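The Handicap Record

The index was calculated to one decimal place and posted every night, so the error at Howells had to be older than one night. Niilo Kiiskinen established that before he took off his coat.

He had been sent by the regional association to audit the handicap records of a nine-hole club with sand greens and a tin roof on the pro shop. The complaint was a single typed page. It stated that the player listed as R. Tandetti had won the winter series with an index of 18.4, that a player of that standard does not return five net scores under par on a frozen course, and that the club secretary had been told this to his face. It was signed by the man who had finished second.

The secretary was named Cleleck. He put the ledger on the desk, squared it against the blotter and went to stand by the heater.

"Paper first," Cleleck said. "Then it goes in the computer."

"Who enters it?"

"I do."

Kiiskinen opened the ledger. Each line gave date, tees, gross score, adjusted gross score, course rating, slope, differential and two sets of initials. The ratings were for the white tees. He took out a pencil and recomputed the first page. The differentials were correct. He recomputed the second page. Those were correct as well.

The method is simple enough. The course rating is subtracted from the adjusted gross score, the result is multiplied by 113, and the product is divided by the slope. The best eight of the last twenty are averaged. A player who wants a higher index has to supply bad scores, and bad scores need a marker willing to sign for them. Kiiskinen had done this work for eleven years and had met four methods of cheating, all of them dull.

He looked at the markers. Tandetti's cards had been signed by the same hand all through the fall. The initials were G.C.

"Is that you?"

"My wife," Cleleck said. "Grace. They played Tuesdays."

"I'd like to talk to her."

"She died in November."

Kiiskinen wrote November in the margin of his sheet and waited. The heater clicked. Outside, a man in a wool hat was dragging a rake in circles around the ninth hole.

"Tandetti kept playing," Kiiskinen said.

"He kept going out."

"Without a marker."

"I walked with him." 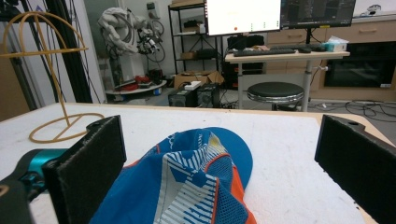
Blue sock with orange trim.

The cards after November were signed in full. Cleleck had a small, upright signature that did not vary. The gross scores fell by nine strokes in three weeks. Kiiskinen plotted them on the back of the complaint, because it was the only blank paper he had, and looked at the step in the line. Improvement in an adult player shows as a slope with noise on it. A step means that something has been changed, such as the ball, the tees, the swing or the arithmetic.

"Walk the course with me," he said.

It took them an hour. The fairways were brown and hard and the ball marks from the fall had set like cement. Cleleck carried a range finder and Kiiskinen carried a measuring wheel that had lost some of its rubber. They started from the permanent marker on each white tee and measured to the center of the sand. The first hole agreed with the card. So did the second, third and fourth. The fifth was listed at 481 yards and measured 481. Kiiskinen read the counter aloud and Cleleck repeated it, as though they were loading a truck.

At the sixth they stopped. The fairway ran down to a creek and up the other side. There were old divots on the near bank, dozens of them, in a patch no larger than a parked car.

"He laid up here," Kiiskinen said.

"She did. She couldn't carry it. So he hit his here too."

"Every time?"

"Every Tuesday. Hit a seven iron down to the bank, then hit over from there. Same on eight. He's a long hitter. He'd just take the short club and stay back with her." Cleleck looked at the creek. "She thought he was a bad golfer. She used to give him tips."

"And you knew."

"I entered the scores. A man who hits seven iron off a par five tee and then makes a four on the par three is not an 18."

Kiiskinen set the wheel down. The rule required a player to attempt the best score possible at each hole. It made no provision for the reason. He had quoted it in hearings, and once to a priest.

"Did he know the index was wrong when he entered the series?"

"He didn't enter it. I entered him. I wanted him out of the house." Cleleck cleared his throat. "He's her brother. He came up from Gonow when she got sick, and he's been in our back bedroom since April. He doesn't look at the sheet. He gave the prize to the boy who picks the range."

They measured the last three holes and all of them agreed with the card.

In the office Kiiskinen asked for a form. Cleleck had two, one of them printed on the back of a menu. Kiiskinen used the other. He wrote that the posted differentials were arithmetically correct. He wrote that 2 of the nine holes had been played by the member in a manner inconsistent with Rule of Handicapping responsibilities, that the scores concerned were to be withdrawn, and that the index was to be recalculated from the rounds played after November. He did the recalculation himself. It came to 7.1.

Next came the line for the result of the series. With an index of 7.1 Tandetti finished sixth. The man who had typed the complaint moved up to first, and Kiiskinen entered his name and checked the spelling against the signature.

The next line was headed Sanction. The usual entry was a suspension of the index for one season. He looked at the line for a while and then wrote None, and under Grounds he wrote Record corrected.

"They'll ask you about that," Cleleck said, reading upside down.

"They might."

"What'll you tell them?"

"The differentials." He dated it Friday, February 11, 2022, signed it, and turned it around for the second signature.

Cleleck signed. He blotted the ink, though it was ballpoint, and opened the ledger to Tandetti's page. He drew a single ruled line through each card from the fall, so that the figures underneath could still be read. He did not draw a line through the initials. Kiiskinen noticed this and put on his coat.

The man in the wool hat had finished the ninth and was standing on the tee with one club, looking down the fairway.

"Is that him?"

"That's him."

"What does he hit there?"

"Driver, now," Cleleck said.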